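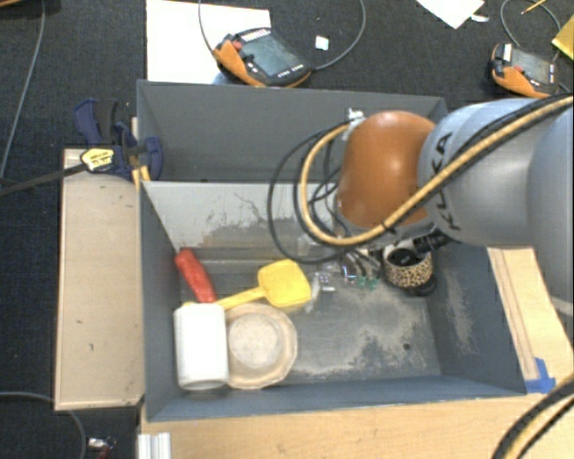 Herkon, a maker of end-of-arm tooling for warehouse and kitchen supply customers, has finished a side-by-side trial of its 2 newest grippers at its test shop in Andthorpe. The trial ran through October and compared how each gripper picked mixed household items out of a bin and put them down in a second one. Both were run on a KUKA arm over a pair of gray bins, with a mix that included a yellow spatula-like utensil, a plain white container, a bowl or plate with a faceted rim and a leopard-spot cup. The bins were well used before the trial began, and the scuffed floor and scraped back wall were left as they were.

The grippers are sold as the Herkon H27 and the Herkon H88. The H27 is a two-finger model with narrow pads that opens to 88 millimeters. The H88 has the same opening but uses wider, softer pads and a slower closing speed. Each takes its power and signals through the same connector, so the shop could change from one to the other without rerouting the cables on the arm.

Each gripper was given 72 rounds. A round started with the items tipped into the front bin and ended when the bin was clear or when the arm had missed the same item three times in a row. The starting order was switched halfway through so that neither gripper always went first. Camera position, lighting and arm speed stayed the same for both.

The H88 cleared the bin in more rounds than the H27. Most of the difference came from round items, such as cups and bowls, which the wider pads held by the rim with fewer slips. The H27 did better on thin items lying flat against the bin floor and on anything resting in a corner, where the wider pads touched the wall before they could close. It was also faster per pick.

Neither gripper handled crumpled clear plastic well. The trial team put most of those misses down to the camera, which often failed to return a usable grasp point on see-through material. A second camera from Skivstead was brought in for the last 27 rounds on each gripper. It found more of the clear items, but it took longer to return each result, and the total time per round went up.

"We wanted a plain answer for customers who ask which one to buy," the company said in a statement. "For cups, bowls and tubs, we will point them to the H88. For utensils and small flat parts, the H27 is still the better choice and it costs less."

The trial also covered controllers. Herkon ran both grippers from its own control box and then from a unit supplied by Yuen. Pick results were close on the two controllers. Setup was shorter on the Yuen unit, and Herkon plans to offer it as an option with either gripper.

A full table of results, including misses by item type, is available on request from the Andthorpe office. Customers who want their own products tested can send a sample set to the same address. Sample sets should fit in one standard bin and should not include glass or filled containers. The shop returns all items along with a written report.

About Herkon

Herkon designs and builds grippers, pads and mounting plates for robot arms. Its sales office and test shop are in Andthorpe.

Contact: Herkon Press Desk, Andthorpe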